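Workshop notebook
2019-04-01

Back at the bench after the weekend. Carrying on with the drop-leaf table and the drawer that sticks.

Leaf first. The old hinge screws had stripped out of the underside, four holes on the window side and one on the other. Drilled them clean, glued in dowel, left it clamped over the weekend. Trimmed the plugs flush this morning with the small pull saw and a sharp chisel. One plug had a gap on one side, so I drilled that one out and did it over. New pilot holes went in after lunch. Used wax on the screws and turned them by hand. The leaf now lifts without the corner dropping.

Géza wants to know if we should swap the hinges altogether. I say no. The pins are fine and the Cesisetti pair we bought in March has a longer knuckle that would need the mortise cut deeper. Keep them in the hardware drawer for another job.

Drawer. Bottom edge of the left side is worn to a slope, deepest at the back. Planed it straight and glued on a strip of maple, 15 mm wide. Will plane that down to fit tomorrow once the glue has had its night. Runner inside the case is worn too, but less. Imre thinks we can flip it end for end and get away with it - will try that before making a new one.

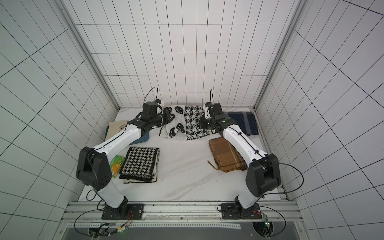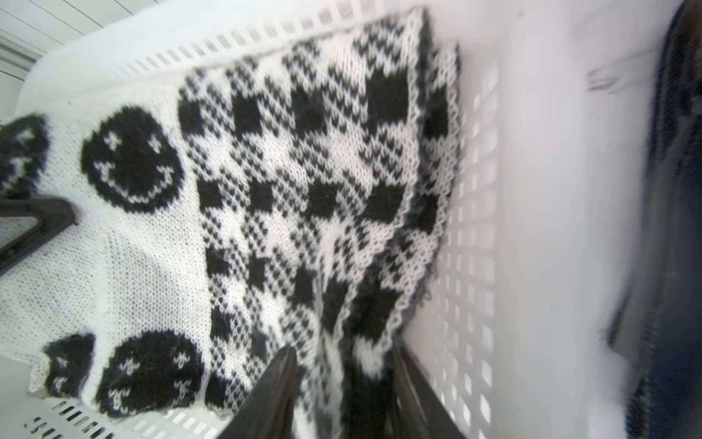
Smiley faces at one end of the knitting, checks beside them. 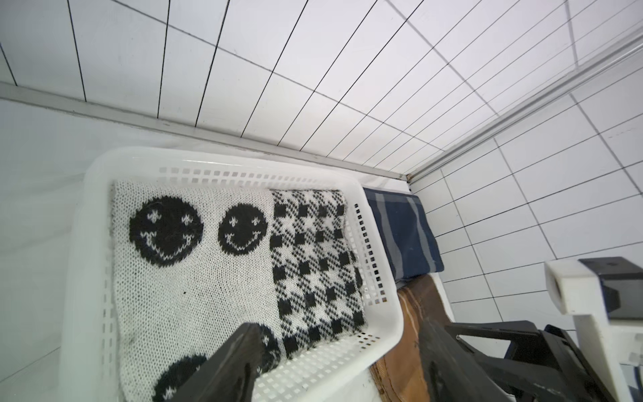
Finish tests. Three offcuts, same board, sanded to 120 and wiped down. First got the Wisness oil, one coat, wiped after 15 minutes. Second got two coats of the same with a night between. Third got shellac under the oil. The shellac one is too yellow next to the old top. The two-coat piece is closest, but it still looks new. Might try a little brown in the first coat.

Sandpaper is low. 46 sheets of the medium left and hardly any fine. Géza to add fine to the Mtshali order, and a bottle of hide glue if they have the small size. We don't need the big one, half of the last one went bad on the shelf.

Drill press. Belt was slipping again at the slow speed. Took the cover off and found the motor plate bolt had backed out by a couple of turns. Tightened it, put a lock washer under the head, ran it at 700 rpm with the big Forstner bit in scrap oak. No slip. If it comes loose again the threads in the plate are probably gone and we'll have to tap it for the next size up.

Table height is 70 cm with the feet on. One leg is short, so the table rocks toward the drawer end. Not touching that until the leaf and the drawer are both in and the weight is where it will be.

For tomorrow:
- plane maple strip, try drawer
- flip runner (Imre)
- brown in oil, new offcut
- find the other Hitelitz clamp, it was on the shelf over the sink in March and now it isn't

Last updated: Monday evening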